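El cuarto donde las pinzas aprenden a guardar

Una mañana con el equipo de Skiketti, que enseña a los robots las tareas pequeñas de la casa

La cita era a las diez en un piso tercero sin ascensor, y yo subí despacio porque llevaba la mochila con dos libretas y el termo. En la invitación decía «jornada de puertas abiertas», pero la puerta era de una vivienda normal, con felpudo y con timbre. Me abrió Vikas Kashyap, responsable de las demostraciones en Skiketti, y me pidió dejar los zapatos en el pasillo. Éramos 22 visitantes inscritos para todo el día y entrábamos en grupos muy reducidos, porque las habitaciones son lo que son.

Yo he visitado para esta revista varias fábricas con robots. En ellas el suelo está pintado de amarillo, hay vallas y un señor con casco explica las cifras. En Skiketti no hay nada de esto. El trabajo se hace con las manos de personas, que llevan una pinza en cada una y repiten con ella lo que cualquiera hace en su casa sin pensar: tapar una lata, doblar un pañuelo, recoger un collar. La cámara va montada en la misma pinza y graba de cerca lo que los dedos hacen. Después, con muchas de estas grabaciones, se entrena el programa que moverá un brazo de verdad.

El programa se llama Gotgate y empezó en febrero con un solo dormitorio. Cuando yo llegué tenían guardadas 1.147 repeticiones de la tarea que llaman internamente «el joyero». Kashyap me la explicó en el pasillo, en voz baja, porque dentro ya estaban grabando. Se trata de la relación entre una lata redonda, su tapa y unas cuentas. Parece poca cosa, me dijo, hasta que uno intenta hacerlo con dos dedos que no sienten.

Le pregunté por qué en una cama y no en una mesa. Me contestó que la mesa ya la tienen bastante estudiada. En una superficie dura la lata se queda donde la pones. Sobre una tela, en cambio, todo se inclina, y cada arruga cambia la altura del borde. Los ingenieros de Thoroddsen, la empresa que comprará los datos, pidieron justamente esto: superficies blandas, estampados, luz que entra por una ventana y no se puede regular.

Entré cuando me hicieron señal. Me quedé junto a la puerta, con la espalda contra el marco, y procuré no respirar fuerte. En el cuarto, las cortinas tenían barcos de vela y ballenas, y la claridad era muy blanca. Me sorprendió el silencio. Yo esperaba motores y solamente se oía, de vez en cuando, el clic de la pinza al cerrarse.
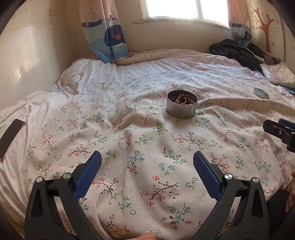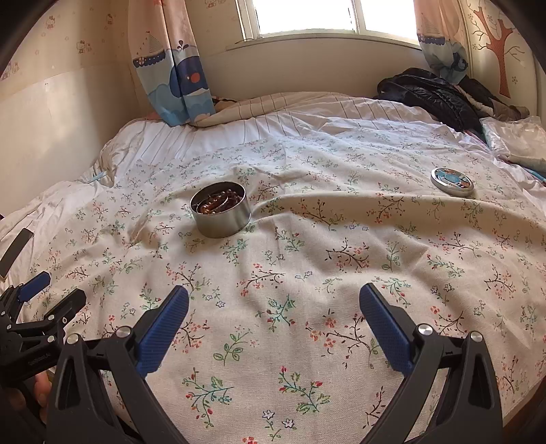 La lata abierta con las cuentas y su tapa, separadas sobre la tela de flores, durante la demostración de Gotgate.

El estampado tiene su importancia. Kashyap me contó que al principio trabajaban con telas lisas, y que el programa aprendía muy rápido y muy mal: en cuanto le cambiaban el fondo, confundía un dibujo con un objeto. Con las ramitas y las flores rojas tiene que decidir qué es una cuenta y qué es tinta. «Una flor no se puede coger», me dijo, «y esto el robot todavía lo tiene que descubrir cada día». Anoté la frase tal como la dijo.

Las cuentas son la parte difícil. Son brillantes, ruedan, y el collar nunca cae dos veces de la misma manera. Los dedos de la pinza llevan una almohadilla azul, y según me explicaron la goma fue cambiada 3 veces durante la primavera hasta encontrar una que agarra sin quedarse pegada. La tapa también tiene su dificultad, porque es baja y el borde casi desaparece cuando queda hundida en un pliegue.

Después me dejaron probar a mí, en la habitación de al lado, con una pinza que usan para las visitas. Pesa más de lo que imaginaba. Hay que mirar la punta y olvidarse de la mano, y esto va contra la costumbre de toda una vida. Conseguí levantar un botón en el intento número siete u ocho. La señora que venía en mi grupo, jubilada de una mercería, lo hizo a la segunda y pidió otro botón más pequeño.

En la cocina servían café, y había una pantalla con el brazo de prueba, que no está en este piso sino en el taller de Astovov. El vídeo dura 2 minutos. El brazo baja, duda, toca la tapa, la empuja un poco, vuelve a subir. En la segunda tentativa la coloca, torcida. Los visitantes aplaudieron y Kashyap hizo un gesto con la mano, como quien pide paciencia. Me dijo que de los vídeos buenos no se fía mucho y que prefiere enseñar uno en que se vea la duda.

Le hice la pregunta que me hacen mis vecinos cuando les hablo de estas visitas: para qué queremos una máquina que cierre latas. Él no se molestó. Habló de su abuela, que tiene las manos muy rígidas y guarda sus cosas en cajitas que ya no puede abrir. Reconoció que entre este dormitorio y la casa de su abuela faltan bastantes años, y no quiso decirme cuántos.

Cuando bajé la escalera subía ya el grupo siguiente, preguntando en qué piso era. La próxima jornada todavía no tiene fecha. Skiketti avisa por correo a quien deja su nombre en la lista de la entrada, donde yo dejé el mío.

Buscar en la revista
Escriba aquí su búsqueda

También le puede interesar
Astovov: el taller donde los brazos se equivocan
Tres fábricas con suelo amarillo
Por qué es tan difícil doblar una toalla
Thoroddsen y el mercado de los datos domésticos

Reciba nuestro boletín cada dos semanas. Puede darse de baja cuando quiera.

Usamos cookies propias y de terceros para mejorar su lectura. Aceptar. Configurar.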